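The Cloth Goes On First

Ask Pao-chu Cheng what she would save from a burning kitchen and she doesn't mention the knives, or the good pan, or even the recipe notebook with its cover hanging off. She says tablecloths. Plural! She owns more than she will admit to, folded in a drawer that no longer shuts, and most of them are check.

I'm on her side. I grew up with wipe-clean mats and came to cloth late, and I've turned into the sort of person who stops outside other people's houses to look at what's on the washing line. A checked cloth on a small table does something to a room that a new lamp or a tin of paint can't manage at ten times the price. You put it down and the table is suddenly for eating at. Post, keys and chargers get moved to the windowsill without anybody being told.

So when the editor wanted a piece on small tables and simple suppers, I said yes before she'd got to the end of the sentence, and went off to Birkanach to spend a day with people who take both seriously.

Birkanach is a street of narrow rooms above shops, the sort where the bed, the desk and the dinner table all have to live together. Pao-chu teaches a supper class there on a Monday evening under the name Drusetti, which was painted over the door when she took the lease and which she has never seen a reason to change. The class is six people at most. They cook one vegetable, properly, and they lay one table, properly, and then they eat.

"People think laying a table is for when you've got a dining room," she told me. "I had a table the size of a tea tray for years. I laid it every night."

The cloth always goes on first, before any cooking starts. I'd have done it the other way round, for fear of splashes, but Pao-chu likes to have it waiting. Hold it up by two corners, let the middle drop, and look at it against the light for thin patches and old stains. Then bring it down in one go, towards you. If you fuss at it from the sides you'll be there all evening chasing a wrinkle from one end to the other. 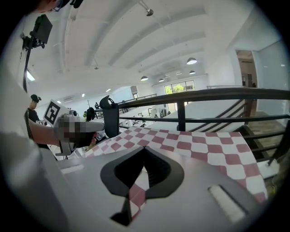
Checks are a help at this stage, as it happens. With a plain cloth you have to step back and squint to see whether it's straight. With a check you pick one line of squares and run it along the table edge, and the rest of the cloth follows. Let the front hang a little. On a small table a long drop ends up in your lap or caught under a chair wheel, and I speak as somebody who has brought down a full jug of water that way.

Red and white is the classic, and the one I'd tell anyone to start with, but the red matters. The bright pillar-box kind can shout in a small room. What you want is a red that has been through the wash and come out dusty, going on pink. You can buy it like that. Or you can buy the loud one and be patient: Đức La, who runs the linen stall at the end of the street and has opinions on everything from pegs to starch, reckons a decent cotton needs a good long summer of regular washing before it softens into itself. He sells his seconds in a basket under the counter, and the seconds are where I'd look. A crooked hem is no trouble at all once the plates are down.

On weight, he's firm. Too thin and every crumb shows as a lump and the cloth slides off when you reach for the salt. Too thick and it stands out at the corners like a lampshade. He likes a cotton you can scrunch in one fist, and he made me scrunch nine or ten of them until I could feel the difference. I came away with two, having gone in for none.

Now, aubergines.

I had somehow got it into my head that a single aubergine was a poor sort of supper. Ngân Lưu put me right. She cooks at Vi, four doors down, a place with so few seats that you end up sharing the chilli jar with strangers, and her grilled aubergine is the dish people cross the city for. She buys them from Phúc Mạch, who grows vegetables under glass on the edge of town and brings them in himself in July, when they're at their best and he can hardly pick fast enough.

Phúc's advice on choosing one is short. Pick it up. It should be heavier than it looks. The skin should be tight and the stem end still green, and if you press with your thumb the flesh ought to push back. He doesn't mind a bend in the shape, and neither should you. A brown, dried-up stem means it has been sitting, and a sitting aubergine goes seedy and bitter at the heart.

Ngân's method, then, for one good-sized aubergine, which will feed two with rice:

Prick it all over with a fork. Don't skip this, I skipped it once and spent the evening cleaning the ceiling of the oven. Set it straight over a gas flame or under the hottest grill you have, and turn it now and again until the skin is black and papery and the whole thing has slumped. Put it in a bowl with a plate on top and leave it until you can handle it. Peel, keeping the stem on as a handle if you like, and lay the flesh out flat on a plate.

For the top, soften a bunch of sliced spring onions in hot oil for a few seconds only. Stir fish sauce, lime juice, sugar and a little chopped chilli together until it tastes sharp and sweet at once. Oil and onions go on first, then the dressing, then whatever herbs are in the fridge. If you've only got an electric hob and a weak grill, halve the aubergine lengthways, oil it, and roast it cut side down. You lose the smoke. It's still lovely.

The bigger argument that day was about plates. Ngân wants a deep one, for the sauce. Pao-chu wants an oval, and she wants it white, and she wasn't giving an inch. A round plate in the middle of a small table leaves you four awkward corners, she says, whereas an oval lies along the cloth and you get your elbow room back. And a long vegetable on a long plate looks as though you meant it.

I've tried both at home since, several times over, and I've gone oval. I set the raw aubergine out on it while I'm getting everything else ready, purely for the pleasure of that dark purple on white with the checks all round. It's the cheapest centrepiece going and then you get to cook it!

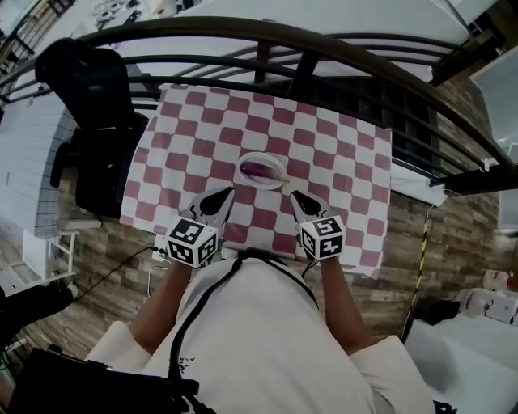

Can you get away with a tablecloth in a room where you also sleep and work?

Pao-chu's answer is that those are the rooms that need one most. Keep the table small and keep one side of it clear for sitting down at, and fold the cloth away when supper's over so that it marks the end of the meal. A cloth left on all day turns into a surface for laptops, and then it's only another thing to wash.

Folding is its own small art. Tùng Lâm, who comes to the class every week and could probably teach it by now, folds his in thirds lengthways and then rolls it round a cardboard tube from the Nonov fabric shop. No creases, and it stands up in the corner of a wardrobe. I've copied him. My cloths used to come out of the cupboard with a cross pressed into the middle that no amount of smoothing would shift, and now they don't.

For stains, move quickly and don't rub. Fish sauce comes out in cool water if you catch it. Oil wants washing-up liquid worked in with a fingertip, then a wash as warm as the label allows. Turmeric you may as well make friends with. Pao-chu has one cloth with a yellow sunburst near the hem that she always turns towards the wall, and it's the one she reaches for most often.

As for what else belongs on the table, the answer at Drusetti is very little. One plate in the middle, a bowl each, chopsticks or a fork, a glass. No flowers on a small table, or at any rate no tall ones, as you'll only be talking round them. Salt and chilli where both people can reach. A tea towel over the back of the chair does for napkins. I did ask about candles and got a look.

We sat down when the aubergines were ready, and ate far too fast. The rice was a bit under, which was my doing. Ngân ran in from Vi between sittings with a tub of pickled mustard greens, ate two mouthfuls standing up, told me my dressing needed more lime and ran out again. She was right about the lime.

I've laid my own table every night since I got home, even for toast. The second cloth from Đức La's basket is a slightly smaller check than the first, and I'm already wondering about a blue.

The Monday class at Drusetti runs through July and picks up again once the evenings draw in. Bring an apron and something to carry leftovers in.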